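Flundham Print and Framing Co-op
Equipment Review Meeting, Minutes
5 November 2023

Present: members from the framing bench, the print room and the front desk. Irodo sales joined by phone for item 2 only.

1. Last minutes
Approved with one fix. The July repair bill was for the mat cutter and should not have been charged to the print room.

2. Irodo picking kit, trial offer
Irodo went over the offer again. The kit is an arm, a two-finger gripper and a yearly license for the Skedby planning software, which lets the buyer test a job on screen before any hardware ships. The trial is 6 weeks. They say the arm could take mounted photo panels from the rack to the packing table with one person checking on it now and then.

The framing bench asked what "now and then" means. Irodo said it depends on the shop. The bench asked for that in writing.

Print room asked whether the gripper marks a glossy face. Irodo said the pads are soft and that other customers are happy. No names of other customers were given. Asked the same question a second time, they offered to send a brochure. We have the brochure.

Front desk pointed out that the license renews by itself unless canceled 26 days ahead, and that this is on page 2 of the terms in small type. Irodo said it is standard.

Call ended.

3. Discussion
Members looked at the Skedby material. General feeling was that a simulation will pick up whatever it is told to pick up. Our panels bow in damp weather, the rack leans, and none of that is in the software. The bench also wanted to see a panel gripped by its edges and set down flat, start to finish, with the time shown. 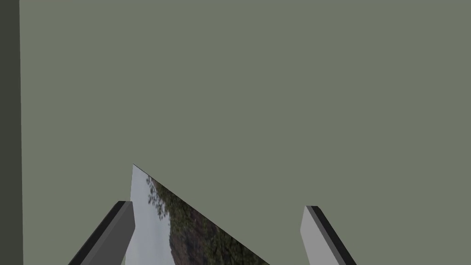 Skedby simulation, gripper fingers and landscape photo panel.

Print room said the plain background tells us little about working next to a full rack. One member spoke in favor: November and December orders are heavy, packing is dull work and a trial is only a trial. Others said the time spent setting it up would come out of those same months.

The Chu hand cart with the padded slots was raised again as a cheaper option. Last quote was $139 per cart, delivery extra. Quote may be out of date.

4. Decisions
No trial before the new year.
Front desk to ask Irodo for the supervision hours and the cancellation terms in writing.
Print room to set aside six spoiled glossy panels for a grip test, if Irodo will do one on real stock.
Bench to get a fresh quote from Chu.

5. Other business
The back door is still sticking. Carried over.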